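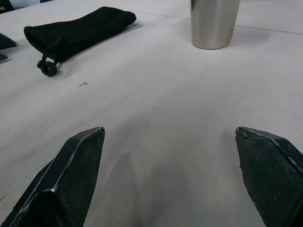
5 min read

Part 2: Joining and cleaning the top

By now you should have the Wiltton frame standing on its own feet with all the bolts finger-tight. If you went ahead and cranked them down, go back and loosen them a bit before you start on the top. I did the same thing on my first table and had to crawl back under it with a flashlight in my teeth!

The top comes as two panels that meet in a straight seam, and the seam will always show a little. You'll see it as a thin line on a light surface like mine, and I've stopped minding it. What you want is a line you can see but can't feel.

What you need
The hex key from the hardware bag
A straightedge (I use an old metal ruler)
Two soft cloths, one damp and one dry
A drop of plain dish soap
A plastic card you don't care about

Joining the panels

1. Lay both panels face down on a blanket, with the long edges facing each other. Put together they measure 67 inches, so clear more floor than you think you need.

2. Run the dry cloth along both meeting edges. Even one crumb in there will hold the panels apart, and you'll swear the parts are bad.

3. Push the panels together until the pins seat. If one side lags, tap it with the heel of your hand - no hammer, please.

4. Fit the connector plates and turn the screws in by hand.

5. With a helper, flip the whole top and set it on the frame.

CAUTION: Don't lift the top by one panel. The plates keep the edges lined up, but they aren't made to carry the weight, and the corner closest to your foot is always the one that drops.

6. Lay the straightedge across the seam in a few spots. If it rocks, reach under and loosen the closest plate, press the high side down, and tighten again.

7. Once it sits flat, tighten the plates, then the frame bolts. Take your time with this part (mine took about 20 minutes, including a snack).

Note: If you bought the Skoryk connector plates separately, use the shorter screws. The long ones belong to the frame.

Cleaning a pale top

A light surface shows everything: little dark specks, faint smudges, scuffs you can only find when the light comes in from one side. I like it anyway. I can spot a dropped screw from across the room, and that's worth a lot of wiping.

1. Move your pouches, tools and other odds and ends off to one side.

2. Brush away loose specks with the dry cloth first. If you go straight in with the damp one you just push the grit around, and then you've got new scuffs to be annoyed about.

3. Put one drop of soap on the damp cloth and wipe along the seam, never across it.

4. Slide the edge of the plastic card down the seam to lift out whatever has settled there. Go gently and keep the card upright.

5. Dry the whole thing right away, seam included.

CAUTION: Keep standing water off the seam. I left a sweating glass on mine one July and the edge felt rough for weeks afterward.

Marks that won't wipe off

Smudges usually come up on the second pass. Scuffs are a different story. Rub one with a dry cloth and look at it from a low angle - if the mark catches your fingernail, it's in the surface and more soap won't help. Please don't reach for a scouring pad. I tried one on a spare panel and got a dull patch a lot bigger than the scuff I started with.

Check the seam again after 5 days of normal use, when the panels have had time to settle. If the straightedge rocks, repeat step 6 under Joining the panels.

Next: Part 3, Feet and leveling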